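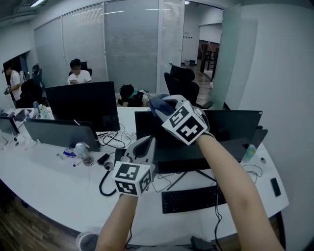
**Grivemer Garden Wildlife – Feeders and Tables Department**

# Sketell Ground Feeding Tray

A low mesh tray on folding legs for birds that prefer to eat on or near the ground. It suits blackbirds, dunnocks, robins, song thrushes, chaffinches and collared doves, all of which can struggle with hanging feeders or are pushed off them by tits and sparrows.

The Sketell replaces the older Plimurier tray. The frame is the same shape, so a Plimurier mesh will still fit it, but the legs now fold flat and the mesh lifts out without tools.

## What you get

- Powder-coated steel frame, dark green
- Removable stainless steel mesh
- 4 folding legs with plastic feet
- Instruction leaflet

The cage guard is sold separately. Food is not included.

## Details

| | |
|---|---|
| Tray | Square, 300 mm each side |
| Height with legs open | 17 cm |
| Capacity | Almost 300 g of mixed seed in a thin layer |
| Guarantee | 2 years on the frame, none on the mesh |
| Assembly | None, unfold the legs |

## Where to put it

Choose an open patch of lawn or paving where the birds have a clear view all round. A shrub or hedge should be near enough for them to fly to if they are alarmed, but not so close that a cat can wait underneath it. About two metres is a sensible gap for most gardens.

Avoid putting the tray directly below a hanging feeder or a favourite perch. Droppings will land in the food, and so will husks from above, which makes it hard to tell how much has been eaten.

On soft ground the feet sink a little after rain. This does no harm, but move the tray every week or so to let the grass recover and to stop old food building up in one spot. On gravel or slabs, check that it sits level. If it rocks, the birds are slower to use it.

The tray can also be used on a patio or flat roof terrace. It is fairly light when empty, so in exposed places put a flat stone against the inside of one leg, or fold it up and take it in when high winds are forecast.

## What to put on it

Ground-feeding birds take a wide range of food. The following all work well on the mesh:

- Mixed seed without too much wheat
- Sunflower hearts
- Soaked sultanas or chopped apple, for thrushes and blackbirds
- Dried or live mealworms (use the shallow dish, see below)
- Crumbled suet pellets in cold weather
- Pinhead oatmeal

Very fine seed such as niger will fall through. Whole peanuts should not be offered in spring and early summer, when parent birds may carry them back to the nest. Keep sultanas and raisins off the tray if a dog uses the garden, as they are poisonous to dogs.

Put out only what will be eaten in a day. Anything left at dusk should be cleared away or it will attract rats. Small amounts in the morning and again in the early afternoon are better than one large heap.

It may take a while for birds to visit a new tray. If yours is ignored at first, scatter a little seed on the ground beside it for a few days, then stop once you see birds on the mesh.

## Cleaning

Food on a low tray gets dirty faster than food in a tube. Tip out the leftovers daily and wash the mesh once a week, more often in wet or warm weather.

1. Fold back the clips and lift out the mesh.
2. Brush off loose husks and droppings.
3. Scrub both sides with hot soapy water, or with a mild disinfectant that is safe for bird feeders.
4. Rinse well and let it dry fully before refilling.

Wear gloves, wash outdoors if you can, and keep a separate brush for the job. Do not put the frame in a dishwasher, which will dull the coating. The mesh can go in but should be rinsed again afterwards.

If you see birds that look fluffed up, sleepy or unable to swallow, stop feeding straight away, empty and clean the tray, and leave it indoors for at least a couple of weeks.

## Cage guard

The Sriwong cage guard clips over the tray and keeps out pigeons, squirrels and larger crows. Robins, dunnocks and finches pass through the bars easily. Blackbirds and thrushes cannot, so fit it only if the smaller birds are the ones you want to feed. The guard also fits the Plimurier tray.

## Spares and extras

- Sketell replacement mesh
- Foot set, pack of 4
- Shallow mealworm dish, clips to the corner of the frame
- Sriwong cage guard

## Common questions

**Will it keep food dry?**
Rain drains through the mesh, but there is no roof. Seed will get wet in a heavy shower and should be thrown away if it clumps.

**Can it be left out all winter?**
Yes. Knock snow off the mesh before adding food, and check the leg hinges in October. A drop of vegetable oil is enough if they are stiff.

**Do hedgehogs use it?**
They cannot reach the top, though they may come for spilt food underneath. They will walk through between the legs without trouble.

**Is it available in another colour?**
Dark green only at present.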